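Noman Ansari
May 19, 2020

Right, kettle's on, so I'm going to talk about my grandmother's letters for a bit. Long one, sorry, get yourselves a biscuit.

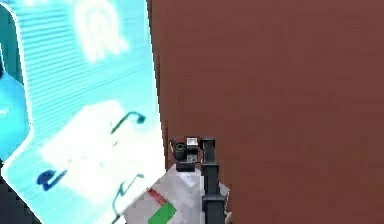 She wrote to her sister every fortnight for most of her married life, and her sister kept the lot in a Namoretti chocolate tin, and then in a second tin when the first wouldn't shut. My aunt posted both tins to me in March and I've been reading a few each evening ever since.

I'd been expecting big news, I suppose. Births, moves, the year the shop flooded. There's a bit of that, but it's mostly the price of onions and who had a cough. She once spent two whole pages on a coat she didn't buy! I have never enjoyed anything so much.

The coat was in a window in Clestmont, bottle green with a belt, and she walked past it every week from August until the clocks went back. Then it was gone and she writes "well, somebody is warm". I think about that woman in the green coat more than I should.

Her handwriting is lovely until she gets cross, and then it leans over like a hedge in the wind. You can tell from the envelope what sort of letter you're in for. My uncle features in a lot of the leaning ones.

A few people have asked how I'm copying them out. Very slowly, is the answer. I type each one as she wrote it, spelling and all, then put the letter back in its envelope and the envelope back in the tin in the same order. I did try doing them by date but she hardly ever dated anything, she just put "Tuesdayish" or "after lunch".

So far I've typed up 81, and there are roughly 400 in the tins altogether, so do check back when I'm a pensioner.

Someone also asked about the ink going brown. I'm no expert, but a very kind lady at the Stuvach archive rang me back and said to keep them out of the light, keep them flat if they'll go flat, and for heaven's sake no sticky tape. I had the sticky tape in my hand while she was talking. It went back in the drawer.

Favourite line of the week, about a neighbour's new curtains: "They are very bright and she is very happy and I have said nothing."

Second favourite, from the end of a letter about a wedding: "The rice was Rana's doing and we shall not speak of it, but I had seconds." I've asked all over the family who Rana was. Three cousins have given me three different answers, and my dad says she was a neighbour's cat, so he's no help at all.

If you've got old letters in the house, even dull ones, do have a look through them. And if you've got an auntie who'd enjoy a letter, write her one. Tell her what you had for tea. Mine got a page and a half from me this morning, mostly about my tomato seedlings, and she's already phoned to say I've planted them too close together.

More tomorrow, there's a fat envelope next in the tin and the writing on it is leaning like mad.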